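The Left-Hand Bench

The summer Nutora came to the Furkeo shop, I was twenty-three and in love with glue. I mean that! I loved the smell of it warming in the pot, and the sound a good joint makes when it slides home, and I loved being the person at the far bench who got handed the odd pieces, the curvy ones with no straight edge to clamp against.

Nutora was the new sorting line. It had two arms on a long rail, painted the green of old refrigerators, and it could pick a part out of a bin, turn it over, find the flaw and put it in the right tray before I had my gloves on. Shanti Dixit ran the floor then, and she had fought for it for over 13 months. On the first morning she stood beside it with her hands in her apron pocket like a mother at a school play.

"Look at it go," she said. "Look at it GO."

It went. By lunch on that first day it had sorted 204 parts, and the six of us who used to do the sorting had eaten our sandwiches sitting down, at a table, together. I had worked there for two years and had never known that Aasen could whistle with his mouth full.

I should tell you about Aasen. He was 64 and had sorted longer than any of us, and he did it by touch, with his eyes on the window. When the line came in he said nothing for a week. He came in early and stood by the rail and watched the green arms lift and turn, lift and turn. I thought he was grieving. I brought him coffee every morning on the strength of it.

Then one Saturday, when we were in for overtime, he put the coffee down and said, "It doesn't like mahogany color."

"What?"

"The dark finish. Watch. It slows down."

I watched, and it did – just a hitch, like somebody feeling for a light switch. The shine was bothering it. Aasen had seen it from across a room, through his bifocals, while Brurko from the service company had been staring at graphs for days. Shanti called Brurko over, and the three of them talked until the coffee had a skin on it.

After that Aasen had a stool by the rail. The dark curved pieces came off the line to a bench on the left side of the shop, and he went through them by hand, and what he found went back to Brurko, who changed something in the settings every evening. And because I was the one who liked the curvy ones, I got the other stool.

I can't explain how much fun that was. I had always thought sorting was what you did before the real work. But with the easy parts gone, all that came to us were the questions. Was that a streak in the grain or a crack in the varnish? Was the foot square to the arm, or did it only feel square because you wanted to go home? We argued all day long. We put a piece down on the pale tabletop and looked along the rim to see where the light ran, and if it stopped anywhere we wanted to know why.

"Again," Aasen would say, and I would turn it around.

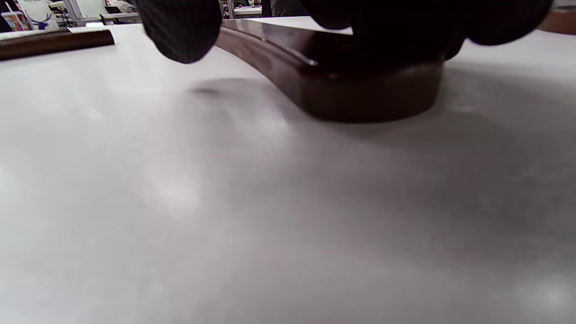 The left-hand bench, with one of the dark ones.

In June the hitch was gone. I noticed it before he did, or he let me think so. The arms took a dark piece and turned it and laid it in the tray, as smooth as pouring milk, and I felt my stomach drop.

"Well, that's us done," I said.

Aasen laughed so hard he had to take his glasses off. He pointed at the loading door, where Shanti was backing in a cart stacked with something I had never seen before, long and pale and bent in two directions, with a finish like the inside of a shell.

"New customer!" she shouted over the noise. "The machine hates them!"

I already had one glove on. Aasen was clearing a space.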